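Notes and data card for Flomen, the two-arm rig I've been putting together in the Stosar shared workshop. It's a home-grown thing, so expect odd folder names and a few half-finished scripts! 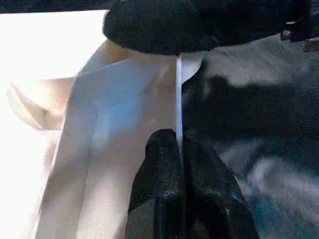
**Benedita Godinho** — build, wiring, most of the bugs

## What's in the repo

- `episodes/` has 200 recordings, with both wrist views and the head view saved side by side
- `grip/` is the finger controller (the part I'm happiest with)
- `tools/` is Ynyr's viewer, plus a script that splits long takes

Paper was where I started, and I'd still tell anyone to start there. You get a thin edge, a fold that moves when you touch it, and pretty quick feedback if your grip force is silly. The default cap is in `grip/limits.yaml`. Turn it down before your first run and creep back up.

## Before you train on it
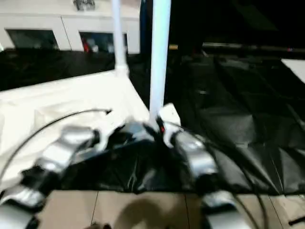

Syncing the views took me most of September, and I'm still not thrilled with it. Timestamps are written when a picture reaches the disk, so fast moves can drift a little between views. The head view also smears when the arms are moving — both grippers have gone soft there, and the crinkled black plastic behind them throws plenty of highlights of its own. I drop blurry stretches with `tools/trim.py --blur`. Mitra prefers to keep them in, so the raw takes are untouched.

Cables are not labeled in any of the recordings. If you want masks for them, you'll have to draw your own (and please send them to me!).

## Plastic parts
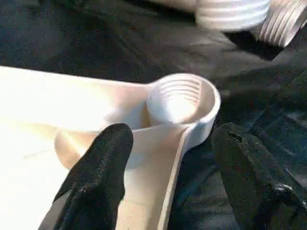
*Wrist view: cream-white part with a threaded neck, held between the fingers.*

Pale plastic washes out easily, so exposure is locked per take and stored in `meta.json`. Takes with an ID over 3,000 use the newer format; the old loader will choke on those.

Bugs and questions go in the issue tracker. Rosário usually answers before I do.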